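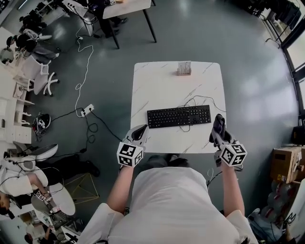 Learning the organ at an age when my knees complain

Print this article | E-mail to a friend
Shares: 369 Comments: 16

I bought my first book of organ music before I had ever sat at an organ, and if that sounds backward, well, it was. I'd played piano as a kid, quit at fourteen, and spent the next few decades telling people at parties that I "used to play." Then one Monday I wandered into the church in Irnley to get out of the rain and Soon-im Myung was up in the loft practicing a trio sonata, and I stood there dripping on the tiles until she finished. I asked if she took students. She asked if I owned shoes with thin soles.

I did not! You need them, though, and you need them more than you need talent for the first few months. My running shoes caught two pedals at a time and made a noise like a truck backing up. Soon-im lent me an old pair of hers that pinched, and I played in those until my own arrived.

The first thing she did was take my left hand away from me. Every pianist puts the bass in the left hand, and when the feet take over that job the hand doesn't want to give it up (mine still grabs for the low notes when I'm tired). So for weeks I played hymns with the right hand and feet only, then left hand and feet, very slowly, with one quiet 8-foot flute drawn and nothing to hide behind. She'd sit in the front pew and call out "Legato!" whenever I lifted too soon. There's no sustain pedal to save you. If you let go of a key the note is gone, and everybody in the building knows it.
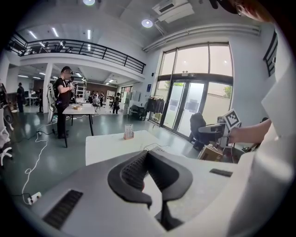 Which books, and how much to spend

I have opinions here, most of them expensive. Old keyboard music without a pedal line is the kindest place to start, and there's more than 300 years of it to pick from – little versets, toccatas, dances somebody copied out for a pupil. You get used to the touch and the stops before your feet have to join in. After that I'd go for short chorale preludes, the kind that fit on two pages so you don't have to turn.

Han-gyeol Pyo, who plays at the other end of town, told me to stop buying complete editions and he was right. I own a handsome hardback I've played 50 bars of. Buy the thin volume, write all over it in pencil, and put your pedal markings in on day one. Heel or toe, left or right, every note. I skipped that with my first fugue and learned a different footing each time I sat down.

I played for an actual service in July. It was a small one, early, and I got through three hymns and lost my place in the fourth, so verse two went by with no pedal at all. Soon-im said the singing was good. I've got another one coming up and I'm working on the same hymn, at half speed, in the right shoes.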